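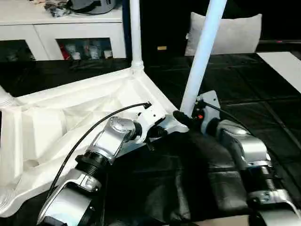 White frame and legs on the black-covered work surface, Zemora workroom.

Small white furniture: how we put it together and check it

2025-02-11

Many readers of the Zemora newsletter wrote to us after the October issue with the same question: why does a white piece with tube legs start to wobble after some time at home? In this item I will try to answer with the things we have learned at our own work table. I ask for your patience, as I am better with furniture than with sentences.

First, turn the piece over. Please do not try to fit the legs while it stands upright. Put a cloth on the table before you begin. We like a black one, as every white crumb and every small screw shows on it very well. A white frame on a white sheet is tiring for the eyes.

The corner sockets are the most important place. Before a leg goes in, clean the socket with a dry brush and look inside it with a lamp. Dust collects between the ribs and then the leg does not go in to its full depth. From outside it can look correct, but it will move when you put weight on the corner. Push each leg straight down and turn it a little with the palm of your hand. If it goes in at an angle, take it out and begin again. Do not hit it with a hammer! We received two pieces last year with a broken corner, and both owners told us about the hammer.

Fit 2 legs on opposite corners first, then the other 2. This was the advice in the old Homano leaflet, which we still keep in the drawer, and I did not find a better way. After this, leave the piece for 5 minutes and press every leg one more time.

The second question we receive is about the white surface. White is not forgiving. It shows all marks, and under a strong lamp even a clean part can look dirty, or a dirty part can look clean. For this reason I check a surface two times, once with the lamp high and once with the lamp low at the side.

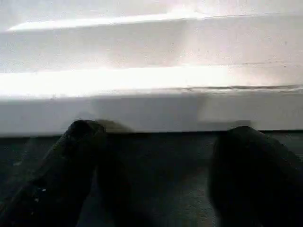
White surface with small specks and a thin dark line along the lower edge.

When you find a thin dark line on your own piece, do not decide too quickly what it is. Wipe along it with a damp cotton cloth. Dirt in a joint will come away slowly. A seam stays the same on all its length and feels even under the fingernail. A crack catches the nail, and it is wise to mark its end with a pencil and look again after one week. If it passed the mark, please stop putting heavy things on the piece.

For small specks I use warm water with a drop of dish soap, nothing more. Scouring powder makes the surface dull and then it takes the dirt even faster. If you prefer paper for polishing, 3,000 grit is the only one I would allow, and only on a place that is not seen.

Kurian brushes are again in our shop, the soft and the medium. The next item will be about drawers that do not close.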